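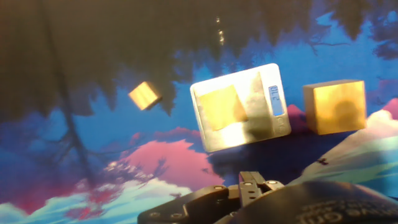

White scale with the flat yellow block on it, small cube to the left, bigger one to the right.

Ticket 513 — kitchen scale won't settle on a number
Opened by: Jaxon Després
Status: open, then closed, then open again, now closed

Jaxon, Dec 2, 2023

Hi Lorne, it's me again with the white scale. I'm trying to get the weights written down for the yellow blocks before the Cerkside set goes out, and I can't get the same answer twice. I put the flat square one on, get a number, take it off, put it back, and I'm off by a few grams. Once it was off by 22, which is way more than I can shrug at! The little cube is worse, but I figured a little cube would be.

Things I've tried so far:
Turned it off and on (obviously).
New batteries, the Leclerc ones from the drawer.
Wiped the top with a dry cloth.
Hit tare before every single block, even when it already said zero.

I also went looking for the instructions and all I found was the Wasix leaflet for the old scale. No help there, the buttons are different. And the markings on this one are so faint that I'm mostly pressing from memory, so it's possible I've been in the wrong unit half the morning. Is there a way to tell?

Lorne Hiebert replied

Hey Jaxon. Yep, look for the unit next to the digits, it's tiny. If you press the unit button by accident you can end up in ounces and everything looks nuts. Do me a favor and set it to grams, then leave it alone.

Next question, what's it sitting on? If it's on top of the landscape backdrop, check whether the backdrop is lying flat under all the feet. The paper likes to bubble. And do you have the calibration weight, the 1000 gram one? It should be in the Gravier box with the tape measures.

Jaxon

OK, units first. I was in grams the whole time, so I feel a little better about my morning.

The weight was in the box like you said. First go it read low, second go it read low by a different amount, and then I pushed gently on one corner of the scale and felt it rock. So there's your bubble, I guess? I smoothed the backdrop out from the middle with my forearm and taped the edges down again, and now it doesn't rock. The weight comes up as 1000 every time. I did it until I got bored.

Closing this — thank you!

Jaxon

Reopening, sorry. The flat block and the big cube are fine now, same number every time I put them down. The small cube still wanders by a gram. Do I care?

Lorne

You don't care. One gram is as fine as that scale goes, so if the cube falls between two numbers it'll flip back and forth. Write down whichever one you see more and put a note beside it. If you want better than that, the little pocket scale is in my desk, top drawer, and you're welcome to it as long as it comes back.

Jaxon

Borrowing it. Also I can't read the display from my chair because of the glare off the top, so I've moved the lamp over to the other side of the table. Not a fault, just so you know where your lamp went. Closing for real.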